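Tábuas de bambu: óleo mineral ou deixar como veio?
Fórum Cozinha & Bancada > Utensílios

cuiping_cao
Comprei uma tábua de bambu e o folheto dizia para passar óleo uma vez por mês. O vendedor disse uma vez por ano. Minha sogra disse que óleo em tábua é coisa de quem não tem louça para lavar. Em quem acredito?

Hongjun D.
Na sogra, por prudência diplomática. Na tábua, óleo mineral de farmácia, camada fina, deixar de um dia para o outro e tirar o excesso com pano. Bambu racha igual a qualquer outro se você lava e esquece em pé do lado do fogão.

indier69
Discordo. Bambu é capim prensado com cola. O óleo fica na superfície fazendo pose. Tenho a minha há 13 anos sem uma gota e ela só está feia, não rachada.

Hongjun D.
"Só está feia" é uma bela recomendação.

stella_athumani
Eu fico no meio: óleo quando a tábua começa a ficar esbranquiçada, e limão com sal grosso quando pega cheiro de alho. Meio limão, esfrega com a parte cortada, espera cinco minutos, enxágua. Funciona também para cebola. Para peixe eu já desisti e comprei outra tábua.
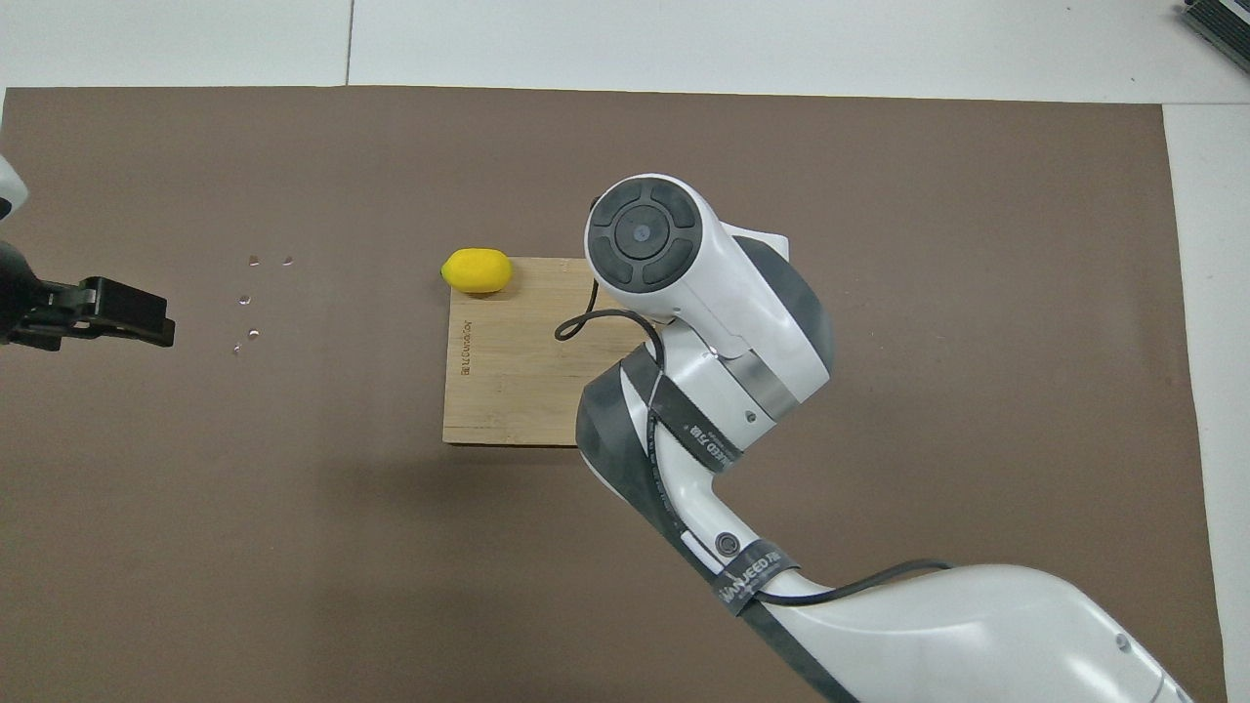

Tábua de bambu e limão, ainda inteiro.

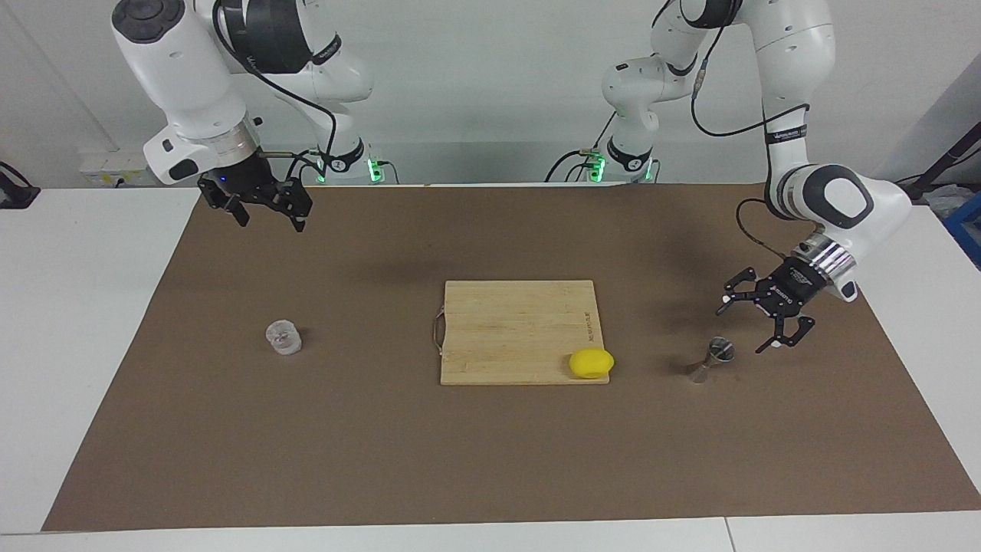
O erro mais comum é caprichar no limão e largar a tábua de molho na pia. Bambu de molho empena, e tábua empenada vira gangorra. Enxaguou, secou com pano, deixou respirar dos dois lados. Se já empenou pouco, um peso em cima por uns dias às vezes resolve.

indier69
Limão é ácido, vai comer a cola. Depois não reclama.

stella_athumani
Cinco minutos, Indier. Nem você come tão rápido.

Yaqin Fan
E óleo de cozinha, alguém usa? Tenho soja sobrando.

Hongjun D.
Não. Rança. Em agosto a minha cheirava a pastel de feira, e não do jeito bom. Um frasco de 300 ml de óleo mineral dura uma eternidade.

Yaqin Fan
Tarde demais, já passei.

indier69
Mais uma convertida ao meu método: não fazer nada.

cuiping_cao
Passei o óleo mineral ontem. A sogra veio jantar, elogiou a tábua e perguntou se era nova. Não contei. Alguém sabe tirar mancha de beterraba?

Hongjun D.
Abre outro tópico, esse já tem briga suficiente.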